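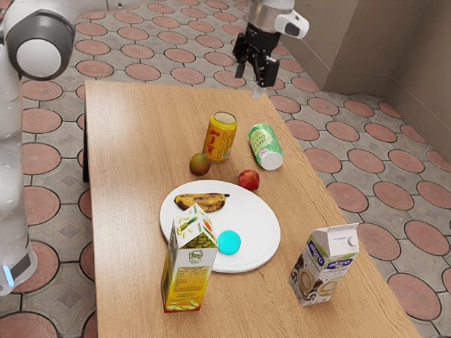

White paint is the subject which I am asked about most often since I started to write for this newsletter, and I did not expect it. People in Zestwood bring me their little cards from the shop, all white, and want to know which is the right one. My answer is usually that the shade matters less than the shine. A glossy white, like on the rounded arm in the picture, gives back the light from every side, and a dark grey part placed on it, such as the round cap on the big joint, looks darker than it would look on a matt wall. The same happens at home with a grey door handle on a gloss door. On a smooth surface this is very pleasant. On an old wall it is cruel.

Many of our houses between the creek and Hviid Street have plaster walls which were repaired several times by different hands. In daytime you do not notice. In the evening, when the lamp shines along the wall, every old repair comes forward. If you put gloss or semi-gloss on such a wall, you will see the repairs at breakfast also. I made this mistake in my own hallway and lived with it for two winters.

So my advice is the following. For ceilings take the flattest paint you can find. For bedroom and living room walls take matt, or the one they call low sheen. Keep semi-gloss for doors, skirting boards and window frames, where fingers and shoes come every day. For kitchen and bathroom walls I now use low sheen of the washable type, and it has survived tomato sauce.

About the shade I will say a little, because otherwise I will get letters. White from the tin is almost never only white. There is some yellow in it, or some blue, or a drop of black. A room facing south gets cold light here, and a bluish white makes it colder, so there I would choose one with a bit of yellow. In a room with strong afternoon sun the yellowish ones can look like old butter. Paint a big piece of cardboard with two coats and move it from wall to wall for some days. Look at it in the morning and again with the lamps on. Please do not decide from the card in the shop, the light in the shop is different from all light in your house.

Ostar on the corner sells sample pots, and they keep the Andier range, which I have used for the last three rooms. I have no agreement with them and I pay the same as everybody. The Andier low sheen is rather thick, and in warm weather I found it better to work in small parts and not go back over the paint which already begins to dry. If you go back, you will have marks.

Preparation takes longer than painting, this is known. Wash the wall with sugar soap, rinse it, and let it dry overnight. Fill the holes, sand them, wipe the dust with a damp cloth. Then put primer on the filled places, also the very small ones. I skipped this once and the filler drank the paint, and afterwards there were dull spots everywhere - they came through the second coat too.

Now the hall. As written in the November issue, the Zestwood hall will be painted inside this year, and the amount put aside is $3,000. The quotation for paint and materials came to $1,306, which includes primer for the side wall where the water came in. The hire of the low scaffold is another $287. The rest stays for repairing the window frames, and they need it, especially those behind the stage. Walls will be low sheen, in a white with a little yellow. Doors and skirting boards will be semi-gloss in the same white. The green behind the kitchen hatch stays as it is - I asked, and the opinions were strong.

The colour boards are leaning on the wall next to the notice board, and you can look at them whenever the hall is open. Please look also in the evening with the lights on. Comments can go on the sheet beside them. I have 8 good rollers to lend for home use, clean, and I would like them to come back clean.

Next time I will write about outside timber and what the salt does to it.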